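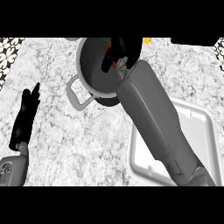

I'm stuck on releases with the Kirnero hand on the right arm, and I've swapped enough settings by now that I'd love a second pair of eyes before I start undoing things at random. Short version: the older Gernach hand lets go when it's told to, and the Kirnero one takes its sweet time, but only when it's down inside something. Over open counter it's fine. Same Rorix sim, same controller, same kitchen. The task is the tray-to-pot one, where the right hand takes the red vegetable over to the big gray pot and drops it, and the left hand has no job at all, so it just stays parked with its fingers up beside the pot handle. All the trouble is on the right, with the black fingers down past the rim. I send "open", the log says the command was accepted, and then the fingers sit there, sometimes for a second or so, sometimes until the episode times out.

24/01/2018
Posted by Hae-won Um

Setup, so you don't have to ask:

Simulator: Rorix, build 101
Arms: Jara pair, default mounts
Hands: Kirnero both sides (was Gernach both sides last week)
Controller: joint impedance, finger stiffness 3000
Scene: kitchen counter, deep pot, tray
Physics step: left at default

What I've tried so far, more or less in order.

First I blamed the grasp. The Kirnero fingers are thicker than the Gernach ones and they wrap further, so I figured the vegetable was getting wedged. I made a looser grasp with a wider opening at the start. It picked up worse and let go exactly as slowly, so I put that back.

Then I raised the finger stiffness to 4000, thinking the controller just wasn't pushing hard enough to open. That made it worse! The fingers started to buzz against the vegetable and one run ended with it shooting across the counter, which was fun to watch once. Back to 3000.

Then I swapped only the right hand back to Gernach and left the Kirnero on the left. Clean releases, every run I tried. So I'm fairly sure the arm and the trajectory are okay and it's something about the Kirnero model, or about how the controller treats it.

Next I took the pot out and had the arm release at the same height over bare counter. Kirnero works there. Put the pot back – slow again. That's the part that bugs me most. I checked whether the hand was hitting the rim on the way in and the contact log has nothing for the rim at all, for either hand.

One more thing, which may be unrelated. The approach looks different between the two. With the Gernach hand the fingers come in fairly straight. With the Kirnero they're already curled into a C by the time the hand is over the tray, and the wrist has to do more of the work. I never asked for that curl, it seems to come with the default pre-grasp in the hand package.
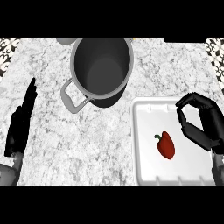
Hae-won Seol wrote back that the curl is the first thing to look at. The Kirnero package ships with a pre-grasp pose that also gets used as the "open" pose unless you override it, so when you send "open" the fingers go back to the curl and stop. Over bare counter that's usually wide enough for the thing to slide out by itself. Inside a container the wrist comes in at a steeper angle and the lower fingers end up underneath like a scoop, so whatever you're dropping stays put until it wobbles free. The advice was to set the open pose by hand, and while in there to check the collision shape on the palm, which is a good bit bigger than the visible palm in the stock file.

Okay, that makes a lot of sense, and it explains why the log looked so innocent. I'd been reading "command accepted" as "fingers open" and those are two different things. I plotted the finger joints for one of the bad runs and yep, they move a tiny amount after the command and then settle right on the pre-grasp values. I had the numbers in front of me the whole time.

So I wrote a separate open pose with all the fingers nearly straight and the thumb swung out, and pointed the release step at it. Left the pre-grasp alone for the pickup. Ran a batch of 21 episodes with the pot in. No timeouts. A couple of releases are still slower than I'd like, and in those the fingers brush the inner wall of the pot on the way open, which I guess is the price of straightening them in there. I raised the release height a little and that helped, though now the drop is a bit bouncier.

I haven't touched the palm collision shape yet. Tried opening the file and the mesh names don't match what's in the docs, so if anybody has a cleaned-up version for the Jara mount I'd take it.

On the actual comparison, for those who only came for that: I'm keeping the Kirnero. Pickup from the tray is better than with the Gernach, it doesn't lose its grip on the way up to the rim, and now that release works I don't have a reason to go back. The Gernach is still what I'd put on if you just want something running by lunchtime – no poses to fix, no surprises. For the left side I may go back to it anyway. An idle hand doesn't need that many joints to simulate, and I'd like the frame rate back.

Leaving this open until I've sorted the palm mesh. Status changed from "needs info" to "workaround found".

Search tickets Enter keyword or ticket number Go

Last updated by Hae-won Um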